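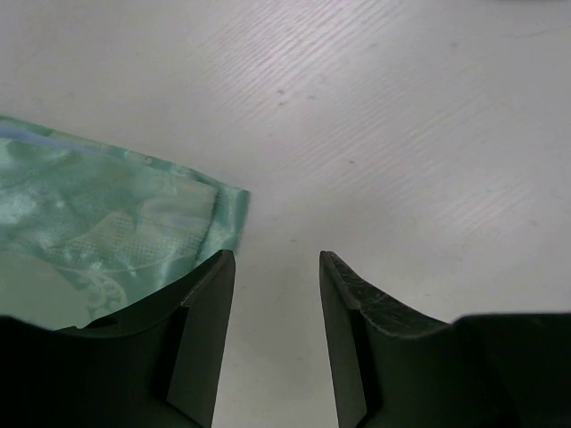 Chapter 6
Who Pays When the Car Comes Back Scratched?

I rented my first car in Clestdale when I was 22, and I signed the agreement without reading a word of it. The bloke behind the counter pointed at four boxes, I put my initials in all four, and off I went up the coast road feeling very grown up. Three days later I handed back the keys and learned a new word: excess. (If you're reading this in Canada, you'll know it as the deductible. Same thing, same sinking feeling.)

We've spent the last two chapters on how a rental company buys its cars and sets its daily rates. Now we get to the part students always have stories about, the damage cover. I love teaching this chapter! Almost everyone has signed one of these agreements, and hardly anyone can tell me what was in it.

Let's start with a simple case. Ruwan Biswas rents a small hatchback in Skavside for a week in February. The agreement sets his excess at $1,000. He backs into a bollard and the repair bill comes to $1,000 on the dot, so Ruwan pays the lot and the company pays nothing. Now suppose the bill had been $100. He pays all of that too. The excess is the most he can be asked for under the basic cover, and any repair that costs less than that lands entirely on him. I've had students argue with me over this one for half a lesson, so go back over it if it feels wrong.

Next, his friend Châu Tiêu rents the same kind of car from the same branch, but she buys the extra cover at the counter. It costs her $70 for the week and brings her excess down to $100. She hits the same bollard (it's a badly placed bollard) and does the same damage. Her share of the repair is $100, and with the $70 she's already paid, she's out of pocket $170. Had she driven all week without a mark on the car, she'd have been out the $70 and Ruwan would've paid nothing extra.

So was Châu's choice the better one? You can't answer that from one week and one bollard. We need to know how often renters damage cars and what the usual repair costs, and that's where section 6.2 is headed, using the claims records from the Camargo branch.

Before then, a few terms you'll want in your notes:

Excess (deductible): the part of a loss the renter pays.

Damage waiver: the company's promise not to chase the renter for some or all of the damage. Strictly speaking it often isn't insurance at all, and we'll get into why in 6.3.

Exclusion: something the cover leaves out. Tyres, windscreens and the underside of the car are the usual ones, and gravel roads come up a lot in the Grultville agreement at the back of this book.

If you've got an old rental agreement of your own, dig it out and keep it beside you while you read 6.1. Look for the excess first, then the exclusions.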